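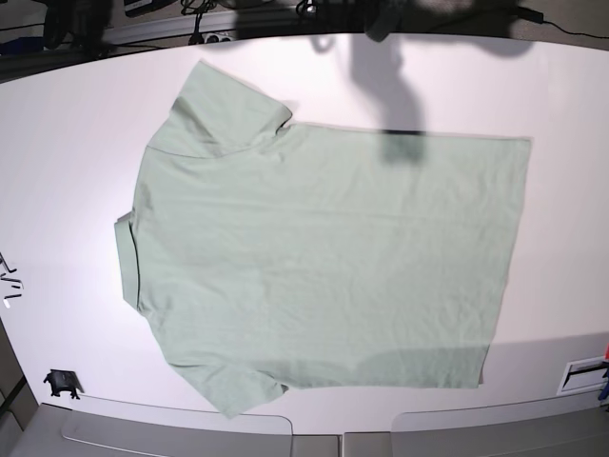 Short-sleeved shirt laid flat, collar to the left. Shadow of the arm across the top.

Teaching an arm to fold a shirt – quick guide
Posted Jun 8, 2019

Can a machine do your laundry yet? Short answer, no. Longer answer, it can do one step of it, slowly, if you set things up right. Folding is the step everybody asks about so that's what this page covers. Sorting, pairing socks, getting a shirt out of a heap – separate problems, much harder, see end.

I'm assuming you have a working arm with a two-finger gripper and can already move it to a point on the table. If not, go do the Norau setup page first and come back.

What you need

An arm that reaches the whole shirt. Check the far corner, not the middle.
A flat table, one plain color. White is fine unless your shirts are white.
Camera looking down.
Six shirts to start. Short sleeves, no buttons. Wash them once first, store creases confuse everything.
Patum (the script runner) or whatever you use to play back moves.

Step 1. Lay it out

By hand. Yes this is cheating. Spread the shirt sideways, collar left, hem right, both sleeves out. Small wrinkles across the body are OK, don't iron. A sleeve end folded back on itself is NOT ok for the first runs – the software reads the doubled edge as the real edge and grabs short. Flip it out flat. Later on leave a few in on purpose so it learns to cope.

Same with the hem. If a corner bends in, pull it straight.

Step 2. Sort out the lights

Do this before anything else really, should of been step 1. The arm throws a shadow on the cloth and the shadow moves when the arm moves. To a camera that's a dark shape with hard edges sitting right where you want to find a sleeve. Two soft lamps from opposite sides beats one strong one overhead. Pale shirts are the worst for this.

Can't move the lights? Park the arm off to the side, take the picture, then plan the whole fold from that one picture. Slower but it works.

Step 3. Mark your grab points

Four of them for a basic fold. Both sleeve ends, both hem corners. Go in a finger width from the edge, never on it. Cloth slides off the tip otherwise.

Step 4. The fold

Top sleeve in across the body. Release. Wait a second.
Bottom sleeve in. Release, wait.
Near long side over to the center line, then the far one.
Hem up to the collar. With one arm you have to grab the middle of the hem and the corners will droop. Live with it or buy a second arm.

Lift low. Just enough to clear the layer underneath. High lifts swing and the sleeve lands anywhere.

Step 5. Run it a lot

We ran 478 folds on the Ivitz arm before changing anything. Log every one, good or bad. Our usual failures: gripper picks up two layers, gripper picks up none, sleeve lands crooked and the next step carries on as if it didn't. Add a photo check after each move. Most boring part of the job and it fixed more than any clever code did.

How fast? 40 seconds is a good run for us, starting from flat. A person does it in a few and doesn't need the table cleared.

So is it ready for the house?

Not mine. Somebody still has to lay teh shirt out, and once you've done that you could have folded it. In a shop that folds 1,000 of the same shirt in the same size the sums look different, and Shokri has a feeder that does the flattening part – haven't tried it, want to.

Things that still beat it: hoodies, anything inside out, thin slippery stuff, kids' sizes (grab points too close together).

Next page is picking one shirt out of a pile. Aiming for October. Don't hold me to it – our best version so far mostly picks up two.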